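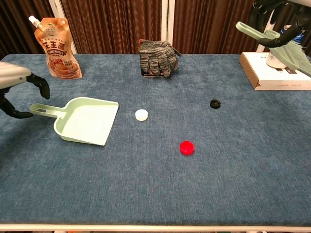 Three bottle caps and a mint-green dustpan on a blue-gray tabletop.

How to pitch your first "I tried this job" column

I love these stories, and editors do too when the pitch is tight! Mine was a single shift on a bakery line, and I'd written 2957 words before anyone had said yes. Don't do that.

Start with the job. Pick one you can get into for a shift, and ask the manager in writing. Say you're a writer — always, up front.

Next, write the pitch. Keep it under 100 words: where you'll be, when, and what readers will find out. Put your best detail in the first line.

While you're there, carry a small notebook and stop every 30 minutes to scribble. Get quotes word for word, and check how names are spelled (Necati Ateş, my shift boss, was very glad I asked about the ş).

Then type up your notes the same night, while you can still hear the voices.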